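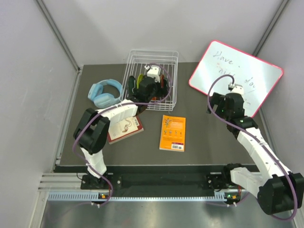 Okay, I promised a thread on our two-arm cell rules, and I have been weirdly excited about writing it. These are the house rules for tabletop work at the Sirham lab. Steal any of them! (1/13)

Rule one is the oldest. One person on the stop button, and that person does nothing else. No typing, no phone, no handing over props. If you want to scratch your nose, say "holding" and both arms pause first. (2/13)

We used to let the operator cover the stop too. Radek Štefanec talked us out of it with one page of notes, and I still think it's the best page in the binder. (3/13)

Rule two: cable check before power. Run each arm by hand through the widest reach you plan to use and watch the loop at the elbow. If it goes tight anywhere, re-route. If it hangs low enough to snag a prop, also re-route. Cable ties are cheap!! (4/13)

Rule three, the shared middle. Both arms can get to the center of the table, so only one of them owns it at a time. The operator says out loud which one. "Left has middle." "Right has middle." You feel silly for a day and then you can't work without it. (5/13)

Teresa Tierney asked why we don't just let software handle that. We do! The software has its own keep-out zone. Saying it out loud is for the people, so whoever's on the button knows what's supposed to happen next and can spot when it doesn't. (6/13)

Rule four: props. Real household stuff only, nothing with a blade, nothing holding liquid. Books, dishes, headphones, baskets, all good. Anything glossy goes on the shiny list, and the shiny list gets a slow first pass - 70 mm/s, no exceptions, even if you ran that same plate yesterday. (7/13)

Stacked dishes get their own line in the binder. Before you close on a stack, decide if you're taking the top piece or the whole thing, and write it on the run sheet. "Grab plate" is not an instruction. "Grab green plate, leave the one under it" is. (8/13)

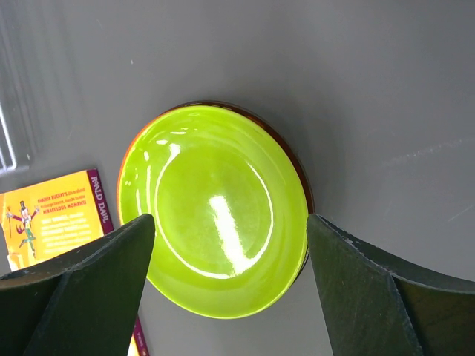
And check the stack from the wrist view as well as the fixed one. From up top you can see how far the top dish is shifted against the lower one, and that tells you which side a finger can get under. Marcelino Cabello made this a required step in September and I love it. (9/13)

Rule five: log the near misses. We're at 161 entries in the log and most are two lines long. Finger touched a rim, arm paused late, someone reached in while a light was on. Short is fine. Blank is what worries me. (10/13)

Taha Ghoneim reads the whole log back to us at the end of each block of runs, with voices. It's a great hour. Two of our current rules came straight out of it, the prop list and the "holding" call. (11/13)

Rule six: hands out means hands OUT. Past the front edge of the table, where the button person can see them. Resetting props happens with both arms parked and the reset called by name. "Demetrio in." "Demetrio out." (Thanks Demetrio Mateos for being our most frequently announced human.) (12/13)

Still arguing about whether speed limits should change when both arms carry something. The folks at Larent do it by weight, we do it by prop type, and I can see it both ways. If your shop has a written rule for this, please send it, I will read every word of it! (13/13)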